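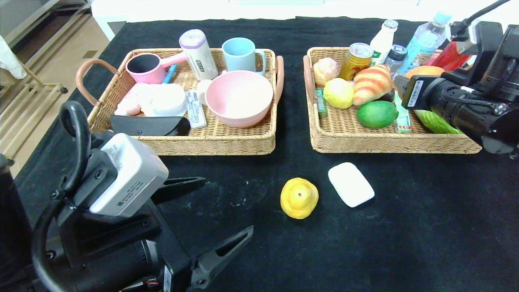
Two baskets on the go – household bits left, food and drinks right.

Threads > Home > Sorting
Birhane · Friday

Clearing the kitchen drawers before December. Both wicker trays came from Skustholm.

Mug, pink bowl and lavender-lid container share the left one. The black folded case probably belongs by the door.
8 replies

Right tray is the snack one. Lemon and croissant in the middle, bottles at the back so they have something to lean on. The croissant is a toy, so is staying out of my lunch.
3 shares

Still on the cloth: whatever didn't fit. I'll go through that tonight – half of it can go in the hall cupboard.
200 likes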